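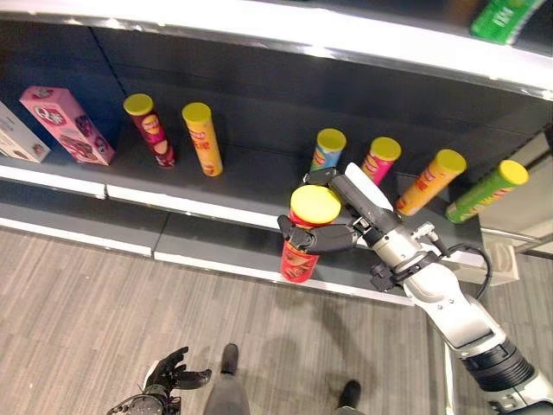

Snack Prices at Two Corner Shops in Dikstead
Student project report, Business Studies
Ngozi Ownership of data: Ngozi Ogunleye

Aim
I wanted to find out if snacks cost more at a small shop than at a larger one, and if people who live nearby care about the difference.

Method
I visited Bako, the corner shop on Clinevel Road, and the Vollstead supermarket beside the station. I wrote down the shelf price of 30 items at each shop on the same afternoon in June. Specials were left out, and multipacks were changed to a price per 100 grams. I also handed out a short survey at the bus stop and got 20 replies.

Results
Bako was dearer for most items. The biggest gaps were in chips and chocolate. Biscuits were close, and two brands of crackers cost less at Bako. The shops are 890 metres apart, and most people in the survey said they would not walk that far for one packet of anything. Those doing a full shop went to Vollstead and bought their snacks there too.

Problems
Bako had no price labels on the bottom row, so I had to ask at the counter. One survey page got wet and I had to guess a tick on question 2. I should have asked people's ages, as school students may answer differently from adults.

Further work
I would like to repeat the price check in winter and add the service station.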